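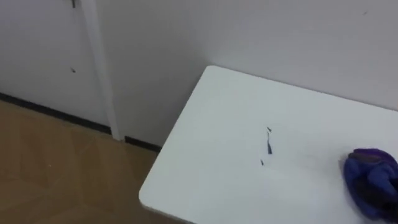
Wiping result from the Trulow group: read the second table first

The Trulow group put out its table-wiping paper in May, and several of you have forwarded it to me with the words "solved" or "basically solved" in the subject line. I've read it twice and I'd hold off.

The claim is that a policy trained only on recordings of people cleaning, with no robot time at all, can wipe down a table it has never met. Over 39 test tables, it cleared the surface on 37. Nice number. But "cleared" was scored by comparing a picture before the wipe with one after, and the threshold was set on crumbs and spilled coffee. Small dark marks got their own row in the second table, and that row has 9 trials in it.

Small dark marks are where I'd want the evidence. A fleck of dirt and a chip in the tabletop can look the same from head height. A person rubs once, feels it or sees that it didn't budge, and moves on. The policy has no touch input and a memory of a few seconds, so what does it do with a scratch? In the supplementary videos it goes back to one again and again until the time limit. The authors file this under "persistence" and count it as neither a success nor a failure. I would count it.

Indira Ramasamy at Unine tried the released weights on her own setup and wrote to me that plain white tables gave her the most trouble, with the arm often stopping well short of the spot. Her run was 41 trials, unpublished, so treat it as a hint. She also noticed that folding the cloth beforehand helped a lot, and the paper doesn't say how the cloth was placed at the start.

I do like the training recipe. It's cheap, the code runs, and the Gostdale baseline they compare against was given a fair shot for once. I'd just like to see the same test with permanent marks mixed in and scored, and a line for how long the arm keeps scrubbing before it gives up.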